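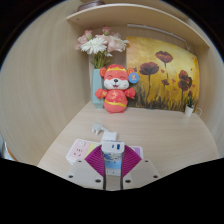
Keegan Whitcombe

Come and spend October painting with us at Kilomitz! We have room for 16 people in this fall's residency, and we'd love to hear from beginners as much as from folks who have been at it for years (last year's group had both, and the mix was wonderful).

You get a desk of your own, a bedroom upstairs, and lunch every day. Mornings are quiet until 11, then the big studio opens and things get louder. Paora Stubbs teaches color mixing twice a week and will happily talk about blues for as long as you let him. There's an easy walk down to Pirihi, where the light over the water is so good that most people end up painting it at least once.

The fee is $900 for the month, with paints included. Bring your own brushes and something warm, the nights get cold! If money is tight, say so in your note and we'll work something out.

To apply, send five pictures of your work and a letter of up to 213 words (yes, we picked that number on a whim) telling us what you'd like to make. Finished pieces can go in the open show at Clister if you want them there.

Write to me at the Kilomitz office, or stop by any afternoon before 4.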